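# 경사진 판금 통, 바닥 흰 가루랑 안쪽 벽 얼룩 어떻게 관리하세요?

공방·작업실 정리 게시판 / 2023년 4월

**통하나더**

안녕하세요, 눈팅만 하다가 처음 글 써봅니다. 작업대 위에 회색 판금 통을 올려놓고 쓰고 있거든요. 벽이 사방으로 비스듬하게 들어가고 바닥은 평평한, 흔한 그 모양이요. Vutell에서 나온 플라스틱 통을 쓰다가 모서리가 깨져서 갈아탔는데 튼튼한 건 정말 마음에 듭니다. 막 던져 넣어도 겁이 안 나요 ㅎㅎ

문제는 지저분해 보인다는 거예요. 바닥에는 흰 가루가 점점이 앉아 있고, 긁힌 자국도 많고, 안쪽 뒷벽에는 거무스름한 띠가 가로로 생겼어요. 물티슈로 닦으면 가루는 없어지는데 조금 있다 보면 또 그대로고, 띠는 꿈쩍도 안 합니다. 이거 그냥 두고 쓰시나요, 아니면 주기적으로 뭘 하시나요?

그리고 하나 더요. 안에 막대를 색깔별로 섞어서 담는데 이것도 칸을 나누는 게 나을까요? 같이 쓰는 분은 나누자고 하고 저는 귀찮고 그렇습니다.

**사포먹는하마**

뒷벽 띠는 저도 있었어요. 저는 160방 사포로 살살 밀었다가 아주 후회했습니다. 띠는 옅어졌는데 그 자리만 번들번들해져서 얼룩보다 더 눈에 띄더라고요. 칠이 된 통인지 맨철판인지부터 보고 손대세요. 칠이 된 거면 사포는 절대 반대!

**기름때전문**

물티슈 말고 마른 솔로 먼저 터세요. 가루 있는 데를 젖은 걸로 문지르면 구석에 죽처럼 뭉쳐서 마르고 그게 또 가루가 돼요. 저는 순서를 이렇게 합니다.

1. 내용물 다 꺼내고 마른 솔로 한쪽 구석에 모으기
2. 청소기 좁은 노즐로 빨아들이기
3. 중성세제 푼 물에 극세사 걸레 적셔서 꽉 짜고 닦기
4. 마른 걸레로 마무리

띠는 3번에서 걸레를 얹어놓고 좀 불렸다가 닦아보세요. 벽이 기울어져 있으니까 걸레가 스르르 내려오는데 집게로 위쪽 테두리에 물려두면 됩니다 ㅋㅋ

**철판요리아님**

저는 생각이 좀 달라요. 작업용 통을 왜 그렇게 닦나요. 긁힌 건 어차피 긁힌 거고 얼룩도 물건에 묻어나지만 않으면 그만이죠. 흰 걸레로 한 번 문질러보고 안 묻어나면 그냥 쓰세요. 저희 통은 훨씬 심한데 몇 년째 멀쩡합니다.

**기름때전문**

@철판요리아님 묻어나느냐가 기준이라는 건 동의하는데 가루는 다르죠. 통 안에서 굴러다니면 물건에 붙고, 그게 또 작업대로 옮겨가고, 결국 방바닥까지 가요. 저는 양말에 묻어서 집에까지 데려갔다고요...

**통하나더**

벌써 답글이 이렇게! 감사합니다. 흰 걸레로 문질러봤는데 띠는 거의 안 묻어나네요. 사포는 안 하기로 했습니다 (하마님 덕분에 살았어요).

칸 나누는 얘기도 의견 부탁드려요. 적갈색이랑 짙은 녹색 막대가 이렇게 아무렇게나 누워 있는 상태예요. 하나는 뒷벽에 딱 붙어 있고 둘은 왼쪽에 세로로 누웠고, 나머지는 제각각 비스듬합니다. 바닥에 작은 구멍도 보이실 텐데 거기로 가루가 좀 빠지려나 했더니 별로 기대할 건 아니더라고요.
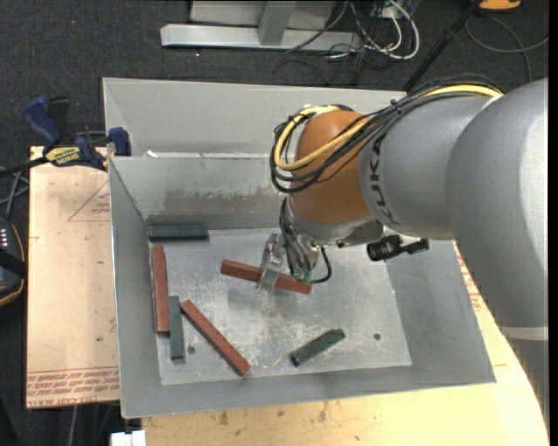 칸막이파, 저는 무조건 나누자는 쪽이라고 말씀드립니다. 섞어 담으면 담을 때는 편한데 꺼낼 때 매번 눈으로 고르게 되잖아요. 두꺼운 종이 한 장 접어서 가운데 세워도 효과가 있어요. 벽이 경사져 있으면 칸막이 양 끝을 벽 각도대로 사선으로 잘라줘야 안 뜨니까 그것만 신경 쓰시고요. 처음엔 저도 네모반듯하게 잘랐다가 아래쪽이 걸려서 안 들어가는 바람에 다시 잘랐어요 ㅠㅠ

**철판요리아님**

또 반대해서 죄송한데요 ㅋㅋ 색이 저렇게 확 다르면 칸막이 없어도 한눈에 보여요. 적갈색하고 짙은 녹색인데 헷갈릴 일이 있나요? 오히려 칸막이를 세우면 손 넣을 자리가 좁아지고, 한쪽만 먼저 비면 공간이 놀아요. 비슷비슷한 색이 섞여 있으면 그때 나누세요.

**사포먹는하마**

조명에 따라 헷갈릴 수도 있어요! 저희 작업실은 저녁에 노란 등만 켜는데 짙은 녹색이 거의 까맣게 보이고 적갈색도 덩달아 칙칙해져요. 특히 회색 통 안에서는요. 저는 칸막이까지는 아니고 같은 색끼리 나란히 눕혀두는 정도로 타협했습니다.

**반듯이**

칸막이보다 방향부터 맞추는 데 한 표요. 길쭉한 물건은 가로세로 섞여 있으면 통이 금방 차 보이는데, 한 방향으로 눕히면 같은 통에 여유가 생겨요. 벽에 바짝 붙이는 건 저는 싫어합니다. 경사벽에 붙은 건 손가락을 밑으로 넣기가 애매해서 결국 손톱으로 긁어 당기게 되거든요. 벽에서 손가락 하나 들어갈 만큼만 띄워보세요. 꺼내기가 훨씬 수월해요.

**기름때전문**

반듯이님 말씀에 공감이요. 긁힌 자국도 보면 그렇게 끌어당길 때 많이 생겨요. 바닥에 얇은 고무 매트 한 장 깔면 어떨까요? 저는 Plarska 매트를 바닥 크기에 맞춰 잘라서 깔았는데 소리도 줄고 좋아요. 꺼내서 탁탁 털면 청소도 끝이고요.

**철판요리아님**

매트는 저도 써봤는데 가루가 매트 밑으로 들어가요. 위는 깨끗한데 들춰보면 밑이 가관입니다. 바닥에 구멍 있는 통이면 구멍도 막히고요. 깔 거면 자주 들춰볼 각오를 하셔야 돼요.

**칸막이파**

매트는 철판님 말이 맞는 것 같네요. 저도 Collitz 거 깔았다가 모서리가 말려 올라와서 뺐어요. 경사벽 통은 바닥 치수를 안쪽에서 재야 하는데 저는 위쪽 테두리에서 재는 실수를 했거든요. 위가 더 넓으니 당연히 크게 잘렸죠. 500원짜리 교훈이었으면 좋았을 텐데 매트값이 꽤 나갔습니다.

**통하나더**

와 치수 얘기 안 해주셨으면 저도 백 프로 위에서 쟀을 거예요 ㅋㅋㅋ 정리하자면 저는 일단 마른 솔 → 청소기 → 걸레로 가고, 띠는 한 번 불려보고 안 되면 포기하려고요. 매트는 보류. 칸막이는 종이로 한번 세워보고 불편하면 방향 맞추기로 바꿔볼게요. 같이 쓰는 분한테는 게시판 의견이 갈린다고 전했더니 자기 편이 몇 명이냐고 물어보시네요...

솔은 어떤 거 쓰세요? 집에 있는 건 털이 너무 뻣뻣해서 또 긁힐까 봐 걱정돼요.

**기름때전문**

저는 페인트 붓 써요. 폭 넓은 거, 대략 4인치짜리요. 털이 부드러워서 안 긁히고 경사벽하고 바닥이 만나는 선에 착 감겨요. Kinnunen 청소솔도 써봤는데 저한테는 손잡이가 길어서 통 안에서는 오히려 거추장스러웠어요. 작업대 쓸 때는 좋고요.

**반듯이**

붓 추천이요. 대신 페인트 칠하던 거 말고 새 걸로 쓰세요. 굳은 털이 섞여 있으면 뻣뻣한 솔이나 다를 게 없어요.

**사포먹는하마**

저도 붓 사러 갑니다. 번들번들해진 벽은 그냥 스티커로 가렸어요 ㅋㅋ

**통하나더**

방금 붓 주문했어요! 띠 불려보고 결과는 댓글로 남기겠습니다. 다들 감사해요.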